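Skaritz (laundry kit)

Skaritz is a two-armed robot kit sold by Zitance for loading and emptying front-loading washing machines. It was designed by Elsie Treloar and Stuart Bellamy, who had first tried to sell a robot for folding napkins, with little luck. The kit comes in 5 crates and takes 27 pages of instructions to put together, 8 of them on the subject of socks.

Each arm ends in a gripper with a pair of metal fingers. The arms work side by side at the door, and the maker advises leaving them plenty of elbow room. 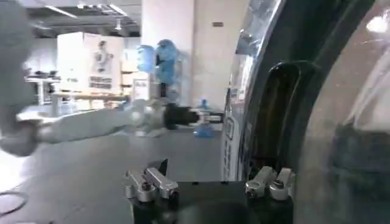
A Skaritz kit at the open door of a front-loading washing machine.

Reception

Dean Bramwell, reviewing the kit for the trade monthly Marodero in June, praised its gentle handling of shirts and called its pace "restful". He gave up on the duvet cover after two attempts – the robot, he noted, was willing to go on.

Zitance also offers a yearly service visit. Ironing is sold separately, under the name Wallner, and has been due shortly for some time.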